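4. Keeping and discarding at home

4.1 How long small boxes stay in the house

The diary households were asked to write down every small box that came through the door and what became of it. A small box was anything that could be carried in one hand: tea, medicine, soap, batteries, light bulbs, phone accessories. Food boxes that went straight to the freezer were left out. In all, 64 households in Dallport returned usable diaries, and these diaries list 1,042 boxes.

Most boxes had a short life. They were opened at the kitchen table or counter, emptied, and put in the recycling the same day. The ones that stayed longer fell into two groups. Some still held the product and were used as its normal container, as with tea bags or bandages. Others were empty and had been kept for some other purpose, or for no purpose the household could name. Our interest is in the second group.

Households used the word "good" for a box they meant to keep. A good box had a lid that stayed attached and closed again without tape. Color was mentioned often, print less so. Plain boxes in light colors were kept more readily than boxes covered in product text, which several people said looked like trash once they were empty. Figure 4 shows both types on one table.

Figure 4. A pale green box with its lid open, and a small printed box. 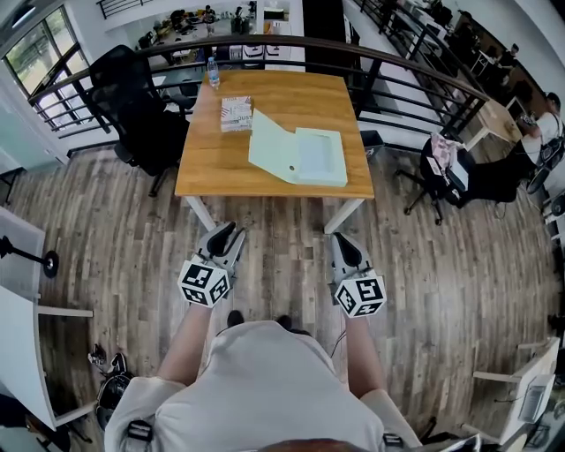
The difference between the two types was clearest in shared rooms. In bedrooms and closets, printed boxes were kept nearly as often as plain ones, and a shoebox with a store name on it drew no comment. In kitchens and living rooms the plain ones won out. One respondent kept buttons in a soap box with the label peeled off and said she would have thrown it away if the label had not come off cleanly.

Size worked in the opposite direction from what we expected after the pilot in Warnus. We had assumed that larger boxes would be kept for storage and smaller ones discarded. The Dallport diaries show small boxes being kept for items that have no fixed place, such as spare keys, stamps, screws, and foreign coins. Large boxes were broken down quickly, mainly in apartments, where the recycling room was on another floor and a trip with one large box was treated as a chore to finish.

4.2 Second uses and second discards 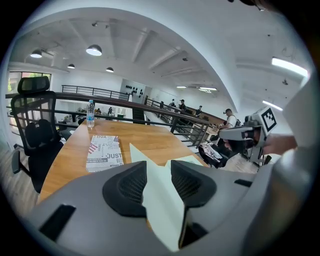
Gilles Gautier
Corresponding author, Household Materials Group, Roussel Institute

A kept box is discarded later, and the diaries could not follow most boxes that far. We went back to 22 of the households in November and asked to see what they still had. The visits followed the same form as the Stakis pilot, with one person asking questions and the other writing.

The boxes that had been given a use within the first week were usually still in use. Those put aside empty were harder to find. Some had been used to mail a gift, some had gone out in a general cleaning, and a few could not be explained by anyone in the house. Two households had stored small boxes inside larger ones and had forgotten the inner boxes until we asked.

Damage was rarely given as the cause of a second discard. A split corner was taped and the box stayed. Moving things to a drawer or a plastic bin was the more common cause, and here the box was often thrown out with little thought, even by people who had praised it in the diary. The wording of the diary may have played a part in this. It asked for a reason each time a box was kept, and some people may have supplied one that they would not otherwise have had.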